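Table mat (worktop protection)

A table mat, also called a desk mat, counter mat or surface mat, is a flat sheet laid over a table or worktop to protect it and to give a steadier surface for whatever is put on top. The term covers both the small place mat set out for one person and the large mat that takes up most of a tabletop. This article deals mainly with the large kind as used in kitchens and utility rooms.

Background

Cloth covers were the usual protection for kitchen tables for a long time, followed by oilcloth, which could be wiped. Both hang over the edge of the table and have to be taken off and shaken or washed. The large flat mat differs in that it is cut smaller than the table and lies wholly on top of it. Many were first sold for writing desks and moved into kitchens when people found they were handy under small appliances.

In Drurdale, where the Hornivora works made floor coverings, offcuts were sold at the gate as table mats. The firm later cut them as a product in their own right, and "a Hornivora" is still heard in the district for any plain brown mat of this sort.

Materials

Mats are made from leather, imitation leather, felt, cork, rubber, silicone and various plastics. Leather and felt mark easily and are better suited to desks. Silicone stands up well to heat but attracts dust and crumbs. Cork is light and gives some insulation, though it breaks at the corners with age. Imitation leather is cheap and easy to wipe but should not have a hot pan put straight on it.

Thickness varies. A thin mat lies flat sooner and is easier to store, while a thick one deadens noise better and slides less.

Size and placing

The mat is normally chosen so that a margin of table is left showing. A mat of 640 by 800 mm suits a small kitchen table, and 700 mm is a common width for a mat meant for a fixed worktop. Where the table stands against a wall the mat may be pushed towards one side, leaving unequal margins. A mat that reaches past the edge tends to curl and gets caught by sleeves.

Mats are delivered rolled or folded. Rolled mats flatten out in a day or two under a few heavy books. Folded ones can keep a crease for much longer, especially near the ends, and some never lose it entirely. Laying the mat face down in a warm room helps.

Use in the kitchen

The mat is used as a standing place for things that are in use or waiting to be put away. Typical items are a toaster or kettle, mixing bowls, food containers and small pans. Rubber or plastic feet on appliances can leave rings on a painted or varnished table, and the mat takes these marks instead. It also lessens the scrape of metal pans and stops light plastic bowls from skidding when something is stirred in them.

Colour makes some difference in daily use. On a dark mat, pale crockery and appliances stand out clearly and crumbs are easy to see. Clear plastic containers take on the colour of whatever is under them and can be harder to pick out. Tea and coffee stains show less on brown than on grey or cream. 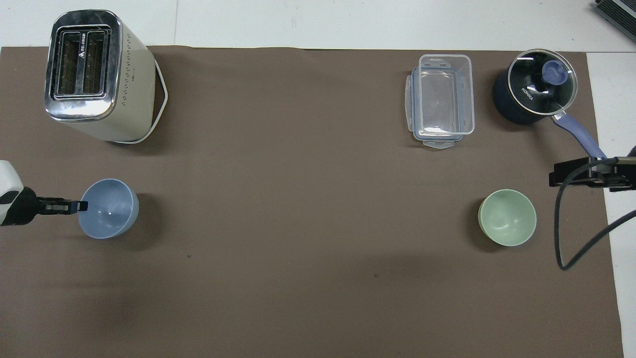
Cords and appliances

A spare length of cord is best left in an open loop on the mat or wound loosely beside the appliance. It should not run underneath the mat, where it makes a ridge and may be damaged by weight put on top. Toasters should be unplugged and left to cool before the mat is lifted or wiped. Saucepans taken from the hob need a trivet unless the mat is sold as heat-resistant.

Cleaning and care

Most plastic and imitation leather mats are wiped with a damp cloth and a little washing-up liquid, then dried. Water trapped beneath a mat can cloud varnish, so the underside and the table should be dried as well. Felt is brushed. Cork is wiped but not soaked. Strong bleach will lighten dark mats in patches.

Mats not in use are stored rolled, with the top surface outwards.

Makers and trade names

Large mats are often sold without a maker's name. Among those sold under one, Makris mats are of cork with a sealed top, and Zuvia mats are of silicone and come in 47 colours. Hornivora mats are made in brown and black only.

See also

Place mat
Oilcloth
Trivet
Drawer liner
Tablecloth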